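Cahier d'atelier, projet Lougher, août
Recalage des deux vues et largeur d'ouverture

Repris ce matin le problème laissé ouvert avant la pause : l'estimation de pose de l'outil dérive quand un sachet brillant occupe le centre de l'image. Sur le plateau blanc mat il y a très peu de points à suivre, alors le suivi s'accroche aux reflets des plastiques, et les reflets bougent avec la caméra. J'ai relu la séquence 108 image par image.

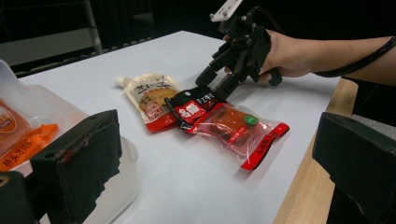

Notes : Ynyr Beddoe
Relecture : Sioned Gittins
Début 9 h 40

Sur cette vue, la pointe d'un doigt est presque au bord du sachet noir. Le module de contact de Vinevden donne déjà « contact » à cet instant. Je ne suis pas d'accord avec lui, mais d'une seule image je ne peux pas prouver le contraire. À comparer avec la courbe d'ouverture.

Modifié dans le fichier de configuration :
- nombre maximal de points suivis : 2 000 (valeur inchangée, je la note pour mémoire)
- masque fixe sur les deux patins noirs, sinon ils sont pris pour du décor immobile
- rejet des pixels saturés, avec dilatation de 8 pixels

Le masque était trop petit à gauche. Le corps gris foncé de l'outil, en bas à gauche, n'était pas couvert, et l'insert fileté couleur laiton donnait un point très stable. Trop stable : il est fixé à l'outil, donc il tire l'estimation vers zéro mouvement. J'ai agrandi le polygone et relancé.

Pour la segmentation, le cas difficile reste le sachet « MING YANG ». Il recouvre un coin de la grande poche crème et ses taches de reflet coupent le masque en morceaux. Budia me rend parfois le carré rouge du logo comme un objet séparé. La poche crème, elle, est plus facile par sa couleur, sauf que le fond est blanc aussi et le bord soudé se perd.
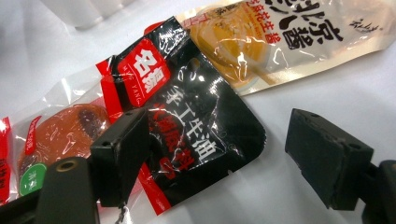

À faire
- Fusionner les fragments contenus dans un même contour convexe, avant le choix du point de prise.
- Sioned propose de pondérer par la couleur du bord. Essayer sur Eltdale d'abord, le code y est plus propre.
- Vérifier l'horodatage de l'ouverture. Je soupçonne un retard constant, pas encore mesuré.
- Remettre le seuil de contact à sa valeur d'origine avant de comparer, je l'avais changé et oublié de le noter ici.

16 h 15. Le nouveau masque est poussé sur la branche, la relance complète tourne encore. Sioned, ne touche pas au polygone gauche s'il te plaît, il est réglé à la main.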